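Workshop notebook, Lilalley bench
April, started 9.40

Flowers again. The Arnulico order needs arrangements that look the same from one to the next, so I spent the morning laying everything out on the white table before committing to a single stem. I know I grumble about this part, but it does save swearing later on. The stock list says 1,073 stems in the back store, which I don't believe for a minute, and I'm not recounting it. Somebody wrote that figure down in pencil and it has been gospel ever since.

Plan was simple enough: red roses, pale blue hydrangeas, loose leaf sprigs for filling in. Stems side by side along the middle so I can see the lengths against each other, and a shallow tray for any bloom I want kept out of the muddle. 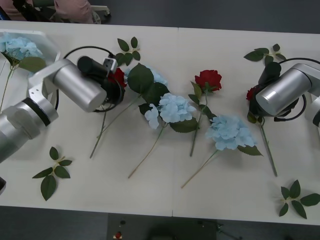

Roses and hydrangeas laid out for sorting, one blue bloom in the tray.

The row is worth doing. Side by side you notice straight away which heads have been squashed in the box and which leaves have slid down the stem. I tried sorting by colour first and then by length, and length wins, at least for this order. The blue wants to sit low and the red wants to stand up out of it. If the roses go in short they vanish, and then all you've got is a blue cushion with something red stuck in it!

Now, the rose petals. I was ready to be rude about these (the last lot from Jemmont were shiny and went to fluff at the edges) but I like this red very much. It's deep, properly velvety, and it goes nearly maroon down in the folds, so the bloom has some depth to it when you get your nose right up close.
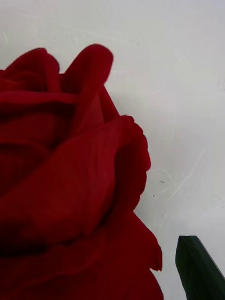 The other thing I keep coming back to is how far to open them up. My habit is to tease the outer petals out and leave the middle alone, and I think that's still right. Pull at the middle and it never goes back the way it was. The outer ones can look a bit ragged at the tips, but that's no bad thing — a rose with perfectly neat edges looks like a cake decoration. I'd rather leave a nick in than trim it and end up chasing it all the way round.

Steam or no steam? Olteanu's sheet says 5 seconds at arm's length for fabric heads. I've got 17 written in the margin of my own copy and no memory at all of why. Going with the sheet until I've tried it on a scrap.

11.15, another go at the layout, looking at which reds sit well beside which blues.

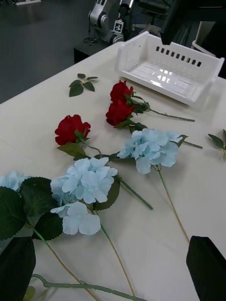

LILALLEY WORKSHOP / FLORAL & DISPLAY TEAM

Two roses close together next to a hydrangea is the grouping I'd keep. The third on its own looks fine too with a leaf tucked under it, so maybe a pair and a single is the answer for the small version. The big serrated leaves do a lot of work and I'd been stingy with them. Put one behind a blue head and the blue comes up much brighter.

Sprigs: still not sure. They wander all over the table and I always find one in my sleeve at lunch. Could wire them in bunches of six and be done with it.

To do
— scrap test with the steamer, write down the distance this time
— ask Jemmont if the blue comes on a longer stem
— basket for heads only, please, leaves go back in their box
— find the good wire cutters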